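Stop Blaming the Small Stuff

I have spent a good part of this year reading fault reports, and I've started to get cranky about the way they're written. So this is me being cranky in public. Bear with me.

The short version: when a robot fumbles something small and bendy, the report almost always says the object was "difficult." I think that word is doing damage. It lets us close the ticket without looking at the part that went wrong, and I've watched it happen enough times (and done it myself, more than once) that I'd like to see it banned.

The one that got me going was a tidying job we were running on the Sova software in July. It's a simple idea. You have a few bracelets and hair ties laid out on a table, you have an open box behind them, and the things need to end up in the box. People collect the training data by doing it themselves with a pair of hand-held grippers, in ordinary bedrooms and kitchens, and later a policy trained on that data has a go with real arms. A kid could do it. A kid could do it while talking to you about dinosaurs.
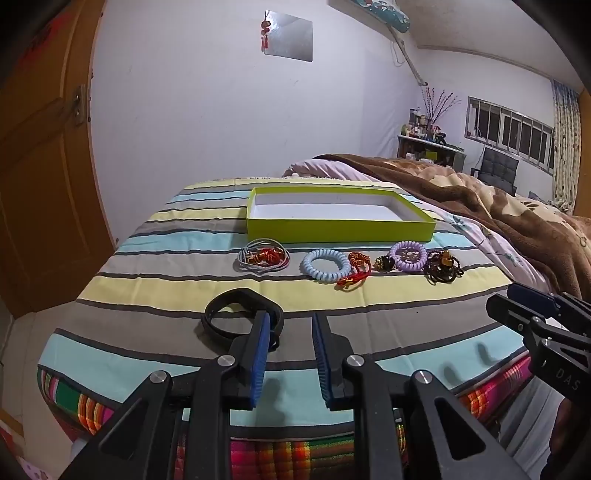 Our policy did it fine for a while, and then it dragged a cord bracelet across the table with a spiral hair tie riding on top of it, lifted both, lost both, and reported success. Then it went back and did the same move again on nothing. It closed on empty air, carried the empty air to the box, opened up, and logged another success. We had 28 runs in that batch, and when we finally sat down and watched them, 6 had at least one of those phantom pickups in them. The log had flagged none of them.

The first draft of the report said "tangled soft items, difficult grasp." I know because I wrote it! It took me maybe a minute. It sounded right, too, and I went and had lunch.

But look at what that sentence is hiding. Yes, a cord bracelet lying under a coil hair tie is a nuisance. Dropping it is forgivable. I drop bracelets. What I don't do is drop a bracelet, look at my empty fingers and tell everyone it's in the box. That second part has nothing to do with cords or beads. Our check for "am I holding something" was a threshold on how far the fingers had closed, and somebody (us, all of us) had set it using chunky things like wood blocks and soup cans. A thin cord between two soft pads barely changes the closing distance at all. So the setting had been loosened until thin cords counted as held, and after that pretty much anything did, air included.

I brought this up with the people at Gallardo, who do the arms for us, and they were nice about it and also a little defensive, as you'd be. Their view was that nobody gets hurt when a hair tie goes missing, so why call it a safety matter? I've heard the same thing from my own side of the table. I get it. Still, I don't buy it, and the reason is the next job on the calendar. The same check was due to go straight into the Kalham kitchen trial, five weeks later, same code, same number in the same file. Picture that machine sure it has put a paring knife in the drawer. Where's the knife? The machine can't tell you, and it isn't going to look for it either, having already crossed that off.

A small failure on a bedroom table is about the cheapest warning you'll ever be handed, and I hate seeing it filed under "bracelets are hard."

There's a counterargument I take more seriously, which came from a friend who runs a much bigger operation than ours. If you treat every dropped trinket like an incident, she said, people quit reporting dropped trinkets. That's true and I don't have a clean answer to it. We tried asking for a full write-up on every miss and it lasted 5 days before the forms started coming back with one word in each field. Paperwork makes liars of tired people – I include myself, see lunch, above.

Where I've landed is narrower. Drop whatever you like, and a tick mark will do. But any time the machine's account of what happened doesn't match the video, everything stops until a person has watched the clip from start to finish and said in plain words what the machine believed. "It thought it was holding the bracelet." You'd be surprised how fast a sentence like that points you at the right file.
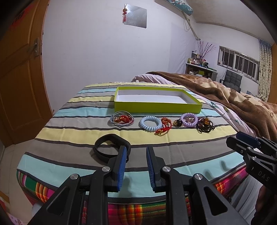 What I'd change on Monday morning, if it were up to me

Well, scratch the Monday, any morning will do.

First, I'd pull the word "difficult" out of the drop-down menu. If it isn't there, people have to type something, and what they type is nearly always more useful.

Second, I'd stop tuning grip checks on easy objects. Keep a bowl of horrible little things by the bench – cord, coil ties, a rubber wristband – and don't sign off on a threshold until it has been wrong on all of them and you know which way it was wrong. Test it on nothing at all, too. We never had. It took one afternoon to do, and the check said it was holding something on 5 of the empty grabs before we gave up on that version.

Third, I'd have the arm look at its own fingers before it says it's done. Tadau, the little wrist camera add-on we already pay for, can do this. It was installed. It was switched off to save a bit of time per cycle, and I'm fairly sure I'm the one who agreed to that in a meeting I only half remember.

The fix itself was dull. We moved the check to the camera, retrained with more thin items in the mix, and the Kalham start date slid. There was some grumbling over that, and I'd take the grumbling again. The new build still drops bracelets, by the way. It dropped one this morning, logged it as dropped, and went back for it.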